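About Us

Jitmont is a small company that takes care of desks. We clean them, we put them in order, and we help the people who work at them to keep them in order afterwards. We started in one rented room with two desks and one shelf, and we have now been doing this work for 8 years. Our customers are home offices, student houses, small firms and evening schools.

What We Do

A desk is used every day, often for long hours, and many things come to stay on it. A cup comes, then a cable, then a box, then a card from last week's meeting. We do not think this is a bad thing. A desk where someone works must have things on it. Our work is to find a good place for each of them, and to make it easy to wipe the wood between them.

We offer two services. The first is called Eretero and it is a single visit. Two of our staff come to you, clear the desk together with you, clean the surface and put back what you want to keep. The visit normally takes one morning. The second is called Aseo and it is a regular visit, once a month, for customers who have more than one desk or who share a room with others. With Aseo we also look after the cables, the screens and the keyboards.

How We Look at a Desk

Before we touch anything, we sit down in the customer's chair for some minutes. We want to know what the hand reaches for first. For most people it is the mouse, and so the mouse must have free space in front and at the side. The next thing is usually the drink. We like a bottle better than a cup on a desk with electronics, but we like it best when the bottle has its own corner and does not stand close to the keys.

Then we ask about the small things which are carried out of the house each day. These are keys, passes and cards. They get lost easily because they are flat, and a strap of a dark color is hard to see on a dark device. We recommend one fixed place for them near the edge of the desk, on the side where you stand up.

The desk in our own practice room is a reddish-brown one with a glossy surface and blue light under the front rim. New staff learn on it. The tissue box, the bottle with the steel-colored rim, the white mouse and the ID card with its black strap are just the kind of things we meet in the houses of our customers.
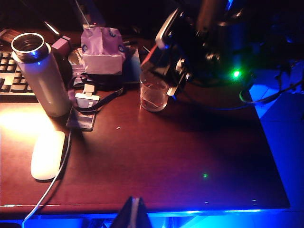
Our Way of Working

We follow the same order at each visit. We did not invent it in one day, and some parts of it were changed after customers complained, for which we are thankful.

First we take away what is clearly waste, and we show it to the customer before it goes in the bag. Paper scraps are always shown, also very small ones. We once threw away a scrap with a telephone number on it and we had to search for it in the container behind the building.

Next we collect everything that belongs to drinking and eating. Open glasses leave the desk before any cloth comes near it. Bottles are closed and placed on a tray.

After this we do the cables. Each cable is followed with the hand from one end to the other. If it goes to nothing, we ask. Cables which are in use every day stay on the desk, and cables for travel go in a pouch with a label.

At the end we wipe the surface, first with a damp cloth and then with a dry one, always along the grain. On glossy wood the second cloth is very important. We do not use spray on the desk itself.

Our Practice Room

The practice room is on Zawadzka, on the second floor, above a shop for lamps. Customers may visit it by appointment, and many do so before they decide on a service. You can sit at the desk, try the different cable holders and ask our staff any question. The room is also used for our short course, which is held in the evening in groups of 5 persons. In November we give the course twice, as many people wish to have the work place in order before the winter holidays.

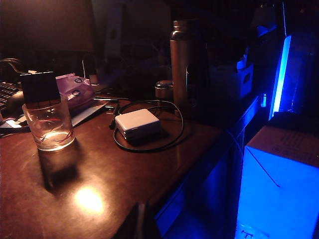
Our course has one evening which is only about power supplies, and this is the evening that people ask about most. An adapter is heavy for its size and its cord is seldom the right length. We teach to lay the cord first in a wide, loose loop, like the black one around the white adapter on our desk, and to look at how much length is really needed. Only then we fasten it, and never with a tight knot. The participants also practice where to put a glass of water when there is a keyboard on the same desk, and each group has a different opinion about it.

Our Customers

We have made 1101 visits until today, and roughly 50 customers have the Aseo service at this time. Some of them have been with us from the first year. We are proud of this number although it is not large. We prefer to know each desk well, and we keep a short note about it, so that you do not need to explain again that the second drawer must not be opened or that the old calendar has to stay.

What We Do Not Do

We do not repair computers and we do not open them. We do not read papers, we only put them in a pile in the order in which they were lying. We do not sell furniture. If your desk has a scratch or a water ring that our cloth cannot remove, we will tell you so, and you can then take it to a carpenter.

Visit Us

The practice room is open by appointment from Monday to Saturday. Please ring the lower bell with the name Jitmont, the upper one belongs to the lamp shop. There is an elevator, but it is slow, and the stairs are wide and have good light.

Page last updated on December 14, 2018.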